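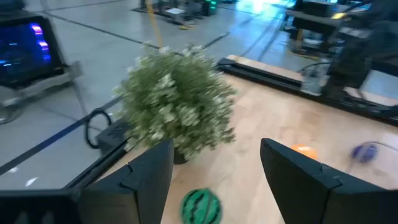 ## Outpatient pharmacy: changes to repeat prescriptions

From 16 May 2019 the outpatient pharmacy at Manurung Hospital issues repeat prescriptions through the Orketer system. Paper repeat slips dated before February are no longer valid and should be returned to the ward clerk or to the pharmacy hatch.

Repeat items are now dispensed for 40 days at a time. Patients on stable treatment for blood pressure, thyroid conditions or asthma may be given 90 days if the prescriber ticks the long supply box. Controlled medicines are excluded and stay on the existing form.

Requests received before 9 am are ready the same afternoon. Later requests are ready the next working day. The label carries a collection code, and staff will ask for this code together with the patient's date of birth.

Parvathi Achari's team moved 3630 patient records to the new system. Allergy entries were copied across as free text – prescribers should re-enter them in the coded field at the next visit. Until that is done, the automatic allergy warning will not appear and the check must be made by hand.

Clinics at the Stimengate site keep their present arrangements for now. Questions about access rights go to Darragh Coughlan in pharmacy stores, and dosing queries to the duty pharmacist.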